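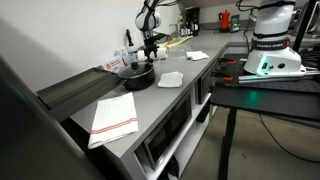 Minutes and Papers

Gunotstead Shared Kitchen
Minutes of the users' meeting held on July 12, 2022

Present: the chair, the secretary, the two kitchen leads and a good turnout from the Jirano supper group, who very kindly brought a seed cake. Apologies were received from the Wuklow lunch club, who were cooking.

1. Minutes of the last meeting

Agreed as a fair record, apart from the spelling of Bednárik, which had lost its accent again. The secretary promised to do better and has done so above and below.

2. Matters arising

The meeting was pleased to hear that the dripping tap has been seen to. The question of who may use the top shelf of the fridge was talked over once more, at some length and with good humour, and it was left that labelled boxes may go there and unlabelled ones may not. The spare key is back on its hook and everybody is asked to keep it there, please.

3. Money

The balance at the end of the quarter stood at 3,805, against which the meeting set the yearly service and the new shelving, together coming to 2,545. It was felt that this left us comfortable without being grand. A request from the Jirano group for a second large stock pot was looked on kindly and will come back in August with a price. Bednárik have offered their usual terms if we order before the autumn, and the secretary will write to thank them and ask whether delivery is included this time — it was last year, but it was not on the paperwork, and there was a bit of a muddle on the day.

4. Tea towels

This took up more of the evening than the agenda allowed for, but it was a cheerful discussion and several people said they were glad to have had it. The kitchen has towels with red stripes and towels with blue stripes, and over the spring the habit has grown up of using whichever is nearest to hand. The older arrangement, which some members remembered and others had never been told, was red for drying pots and pans and blue for hands. After some back and forth it was agreed to return to it. Plain white cloths are for wiping down and go in the wash after every session, however clean they look. Towels are to be folded and laid on the worktop at the end of the session. One member asked whether they might be rolled, as they are at Wuklow, and it was agreed that folded was easier to see the stripes on.

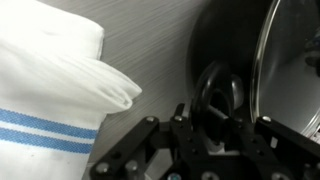 5. Worktops and putting away

The chair reported that the Wuklow lunch club had asked, quite reasonably, to find the worktops in the same state each time they arrive. The meeting went through what may stay out and what should be put away, and settled on a short list: washing-up things by the wall, one pot with its lid on, and the kitchen paper. Everything else goes back to its cupboard, including the good knives, which have been turning up in the cutlery drawer. It was noted that lids should go back with their own pots, and that the glass ones want a little more care when stacking. 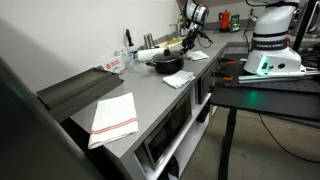

Kitchen paper was raised by the Jirano group, who had run out halfway through their last supper and had to make do. The secretary said that the roll tends to end up lying on its side behind the pot, where it is easily forgotten until it is wanted, and asked whether a stand could be bought. Members were in favour, so long as it is heavy enough to tear a sheet off with one hand. The kitchen leads will look for one and will keep 2 spare rolls in the cupboard in the meantime. Whoever opens the last spare is to write it on the shopping list by the door.

6. Any other business

The seed cake recipe was asked for and will be pinned up. The Wuklow club would like to borrow the long trestle for their summer lunch, and this was agreed, provided it comes back wiped. Thanks were given to everyone who stayed on after the last supper to help with the drying up.

7. Next meeting

In August, at the usual time, in the kitchen. Please bring your own mug.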